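# Balance and Posture Classes at Damasceno Wellness: Your Questions

We get a lot of email about the Provaso classes, and we love it! These are the questions that come up most.

### What is Provaso?

It's our gentle movement class for adults who want steadier balance and an easier time standing, turning and getting up from a chair. Each course has 14 classes, two a week, and every one ends with slow breathing (people's favorite part, by a mile).

### Do I have to be a chiropractic patient?

Nope. Come as you are! If you're already seeing one of our chiropractors, mention it when you sign up and we'll put your notes and your class plan together. If you've had recent surgery, a fall or dizzy spells, please talk with your doctor first.

### Can I bring a drink?

Please do. Water is best during class, and there's time for tea afterward. 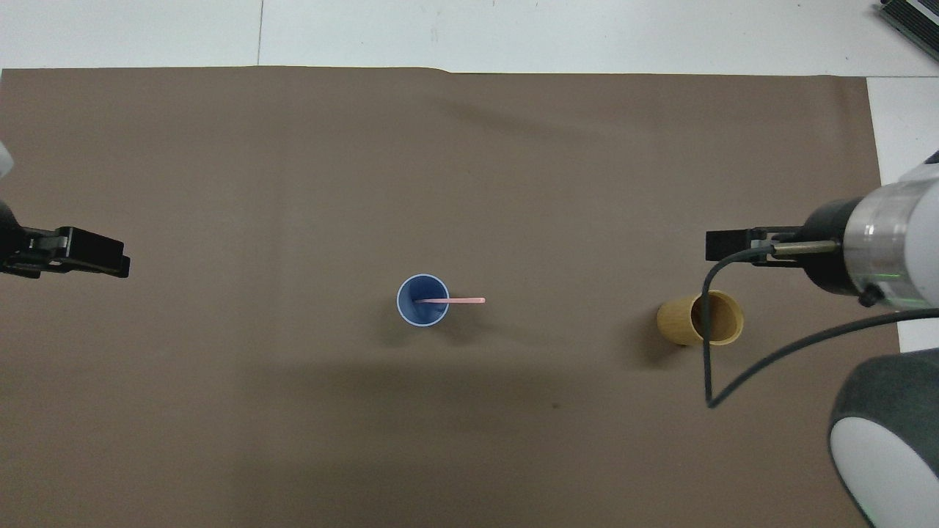 *Blue cup, pink stick, brown paper.*

### What should I wear?

Anything you can bend your knees in. Most people go barefoot or wear grippy socks - plain socks slide on our floor, so leave those at home.

### Who teaches it?

Tarcísio Trindade leads every class. He's been teaching balance work for years and he still gets excited when somebody stands on one foot a few seconds longer than last week. It's catching!

### Will it fix my back pain?

We can't promise that. Many people tell us they move with more confidence, and we think that's wonderful, but Provaso is a class and doesn't replace an exam.

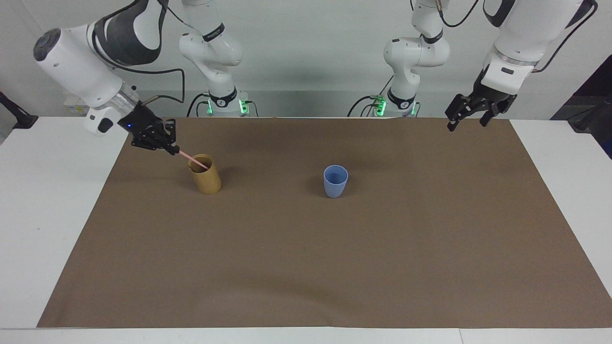

If your pain is new, sharp or running down a leg, call the front desk and ask for a visit before you join. You can always start with the next group.

### Can I practice at home?

Yes, yes, yes! Everyone gets the Evow booklet at the first class. It has short routines you can do at the kitchen counter - keep one hand on it until you feel sure of yourself.

### What if I miss a class?

Make it up with the other group any time before your course ends. We take a break in December, and courses that run into it pick up again afterward.

### How do I sign up?

Stop by the desk or call and ask for extension 683. New groups fill quickly, so ask about the waiting list too.

Updated Apr 5, 2022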